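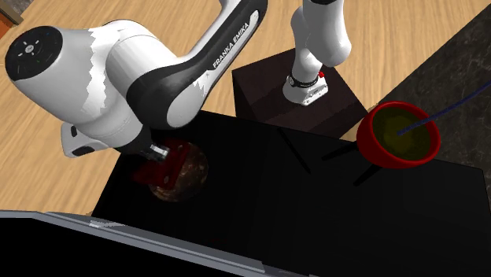 Five weeks is a long time to write down every dinner, one former diarist told us, and she wanted people to know that before they signed up. She also said she would do it again. We have put her warning first this time so that everyone who applies has read it.

Call for participants: the Rampersad Supper Diary

Zoler is looking for 200 households in Gellville and Rarnside to keep a diary of their evening meals for 5 weeks. The diary covers what was eaten, who cooked it, what time people sat down, and what happened to the leftovers. Households that finish receive $70.

Any household can apply, including people who live alone. You do not need to cook well or cook often. Takeout, cereal, frozen pizza and skipped meals all go in the diary, and we need them as much as anything made from scratch. The last diary had too many people in it who like to cook. It told us a lot about soup and very little about what people eat when they get home late from work.

What the diary is for

Most of what is written down about eating at home comes from shopping records, and a shopping record stops at the register. It shows that a bag of spinach was sold. It does not show that the spinach sat in the drawer until it was thrown out, or that it went into eggs three nights in a row. The diary fills in that part.

When the diaries are in, we will write a public report. It will cover meal times, how cooking is shared between people in a household, how long leftovers are kept, and how often a planned meal is replaced by something else. Copies will go to the public libraries in both towns, and every household that takes part will get one in the mail.

What you would do

One person in each household is the diarist. The diarist fills in one page each evening. A page takes a few minutes once you are used to it, longer on the first few nights. You can use the paper booklet or the online form, and you can switch between them if you tell us.

Each page asks for:

The time the meal started
What was eaten and by whom
Who prepared it, or where it was bought
What was planned, if that was different
Leftovers eaten, leftovers saved, food thrown away
Anything else you want to note

The last box is optional. Past diarists used it for recipes, complaints about the stove, and notes on which child would not eat what. Write as much or as little as you like.

We do not ask for weights, calories or prices. Please do not work them out for us. If you ate the same chili four nights running, write "same chili" and fill in the rest of the page.

If you miss a night, fill it in the next day from memory and mark the small box at the top. If you miss it by more than a day, leave the page blank. A blank page is more useful to us than a guess. Households with up to 5 blank pages still count as finished and are paid in full.

There are also two short phone calls, one at the end of the first week and one after the diary is done. The first is to clear up questions about the form. The second asks whether the 5 weeks were typical for you. If you were sick, had guests or had the kitchen torn out, that is the time to say so.

Who can apply

The diarist must be 18 or older and must live at an address in Gellville or Rarnside for all 5 weeks. A few nights away are fine. Write "away" on the page and note what you ate if you remember it.

Only one diary per household. Roommates who buy and cook separately may each apply as a household of one. Everyone in the home who is 18 or older needs to agree to be written about, and for children we need the agreement of a parent or guardian. The form has a space for this.

People who kept a diary last time may apply again, but at least half of the places will go to new households. We would especially like to hear from night-shift workers, households with three generations at home, and people who have a hot plate or microwave and no full kitchen. For night-shift workers, "supper" means the main meal of your day, whatever the clock says.

Privacy

Booklets carry a number in place of a name. The list that matches numbers to names is kept separately and is destroyed when the last payment has gone out. We may quote from the notes box in the report. If you do not want to be quoted, check the box inside the front cover and we will leave your notes out. You can withdraw at any point and have your pages returned or shredded.

Payment

Payment is by check or prepaid card, $70 per household, sent after the second phone call. Households that stop partway are paid for each full week they completed. There is no cost to you. The booklet comes with a return envelope and the postage is paid.

How to apply

Application forms are at the front desk of the Zoler office in Gellville and at the Rarnside library, next to the tax forms. You can also ask for one by phone or mail. The form is one page. It asks for your address, the number of people in your home, your usual work hours and what you have to cook on.

For the last diary we had 923 applications, so please do not read anything into it if you are not picked. Places are filled by draw within each type of household. You will hear from us either way.

An information session will be held at the Zoler office on a Tuesday evening at 6:30, before the draw. The exact evening is printed on the form. You do not have to come in order to apply. Sample booklets will be out on the tables and you are welcome to take one home and try it for a night or two.

Forms are due back by the end of December. Booklets go out to the chosen households after that, with a sharpened pencil and a magnet for the refrigerator door.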